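How do I find an old obituary when I only have a last name and a county?

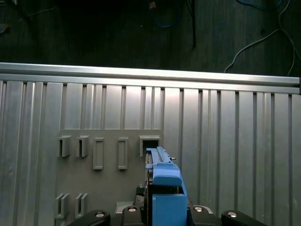
Ribbed aluminum panel with cables behind the top rail

Asked by Naomi Nyaga, May 21, 2021

Hi everyone! I've caught the family history bug in a big way and I'm trying to find a death notice for my great-grandmother's brother. His last name was Hubáček, he farmed, and he died in July, either 1938 or 1939. My aunt remembers hearing that the funeral was at the house and that so many people came they stood out in the yard. I would love to read the notice itself!

I've tried the Fleterent newspaper search and typed in the name with and without the accent marks. I get 380 results and they are nearly all for a hardware dealer with the same last name. I don't know the farmer's first name for sure. It might be Josef or Joe. Is there a smarter way to do this, or do I read all 380?

2 people found this question useful

Answer from Eduard Paulík
Accepted

Oh, you're in for some fun. Small-town papers from the thirties are wonderful for this, and a July death gives you a lot to work with.

First, forget the last name for a minute. The scanning software makes a mess of Czech names, and the papers did too. I finally found my own grandfather under "Hubachek" one year and "Hubacek" the next, same paper, same town! Search for words that would be in the notice: "funeral" with "at the home" or "farm residence," plus the township if you know it. Limit it to July and the first half of August, both years. Weekly papers often ran the notice a week or more after the burial.

Second, look for the card of thanks. Families paid for a few lines thanking neighbors, pallbearers and whoever sang, and they usually signed with all the children's names. I've found more relatives in those than in the obituaries — it's a gold mine.

Third, check the local news columns. A line like "relatives from out of town came for the funeral" can give you the date when the front page is missing.

If the county has a death index, get his first name and exact date there before you go back to the papers. The one I use has over 4000 entries and took me one evening to read through with a pot of coffee. Loved every page.

Good luck, and please post the notice if you find it!

Comment from Naomi Nyaga
The card of thanks idea is brilliant, I had no clue those existed. Starting tonight!

Answer from Mendetti

try the church. burial books have the date and sometimes the cause

Answer from Hondness

I'd second the church, and also call the funeral home if it's still in business under any name. Ours had ledgers going back a long way and the lady there read me the entry over the phone — casket, number of cars, everything. Page 114, I still have it written on my notepad! Ask for the name spelled a few different ways.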